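Inspecting and Replacing Finger Pads on the Prilura Bench Cell

14 shares | 3 comments

This procedure applies to all Prilura cells fitted with the two-finger Mastik gripper. Pads are to be inspected every 100 hours of operation and replaced when the ridges no longer catch a fingernail.

Before starting, move the arm to the service position and switch off power at the cell controller. Clear the work surface between the fingers – a part left there can be struck when the gripper homes.
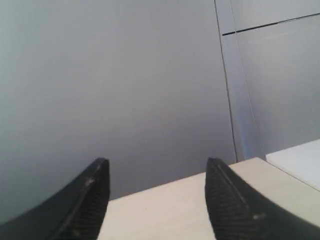
Wipe both pads with a dry, lint-free cloth, working along the ridges. Check each pad for flat spots and lifted corners. If one pad is worn, replace both. Pads are supplied in pairs by Fludalwood under kit number 73.

Press each new pad into place from the tip downward and hold it for one minute. Restore power, home the gripper, and run the open-close routine for 64 cycles. Stop the cell at once if the tips meet unevenly, and repeat the seating step.

Record the replacement in the cell log, along with the hour reading.

Share this page | 2 likes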